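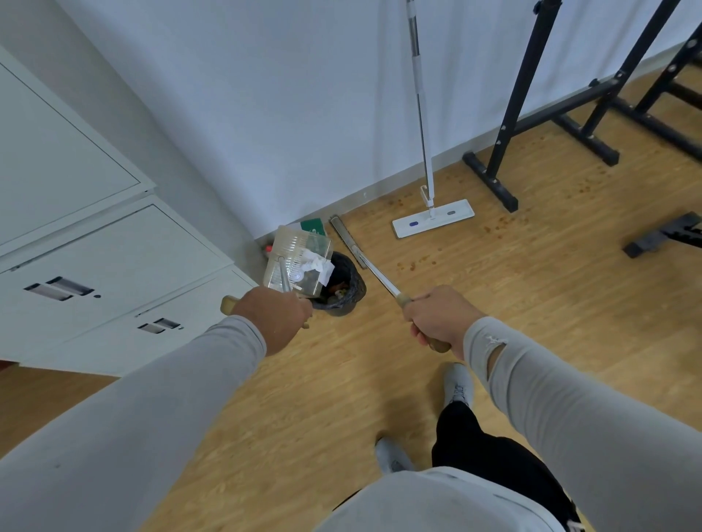

Subject: Re: [house-list] Long-handled dustpan, is it worth it?

From: Erhan Tatlı
To: house-list

Dear Meinir, dear all,

Meinir Pumphrey wrote:

> We are replacing the cleaning things on the second floor before September.
> The old short dustpan from Watkins has a cracked lip and everybody has to
> kneel down to use it. I have seen that your floor has the set with the long
> poles. Does it pick up the small dust as well, or only the big bits? And do
> you empty it straight into the little bins, or do you carry it to the
> kitchen? I have room in the order for 5 sets, but I would like to hear
> from someone who uses one before I send it.
>
> Meinir

I have used the long set in room 1016 since spring and I am happy to answer.

For paper, crumbs and tissues it is very good. For fine dust it depends on the floor. On the wood-look floor in our office the front of the pan lies flat and nearly everything goes in. In the corridor, where the floor is rougher, a thin line of dust always stays behind and I take it with a damp cloth.

About the emptying: yes, I do it directly into the small bin with the black bag, the one next to the white filing cabinets. The pole is long, so it needs a little practice. I hold the pan low, just above the bin, and tilt it slowly. Light things like tissues like to stay at the edge of the pan and hang over the rim. Then one small knock is enough. Please do not shake it from high up, I did this in my first week and swept the same corner again.

The clear plastic is useful, you see at once if something is still inside. The grips are wooden and pleasant in the hand, but they should not stand in water.

One weak point is the brush. Its head is long and narrow, so along the wall it works well, but behind the bin it is too wide and I must move the bin first. Batach sells a shorter head, and I was told that it fits on the same pole. I have not tried this myself. The set from Tullix that they have on the ninth floor has a lid on the pan, and my colleagues there find it heavy.

If you order five, I would ask also for hooks. Ours leans in the corner and falls down when somebody closes the door too strongly.

You are welcome to come and try it, I am in the office until 5 most afternoons.

With kind regards,
Erhan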